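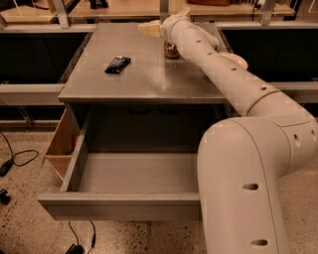
## Tornus bench safety handbook, second edition

We bought this handbook in January for our small robot workshop. It has 491 pages and I have now read the parts we need, mostly chapter 4, on arms that work beside drawers and cabinets.

The good part is the checklist. It asks you to close any drawer before a person walks through, to keep cables away from the walking path, and to write down who may start the arm. My colleague Reiko Chiba put it on the wall and we use it every morning. It takes us two minutes.

I am less happy with the chapter on speed limits. The tables are on page 34 but the explanation comes 30 pages later, and two terms are used with different meanings. Ayane Minami wrote to the publisher and received a correction sheet, which should be in the box already.

The binding is weak also. Ours lost a page.

I give four stars of five. If you have only one arm, borrow a copy first and read chapter 4.

Kiyoshi Honda, 16 March 2023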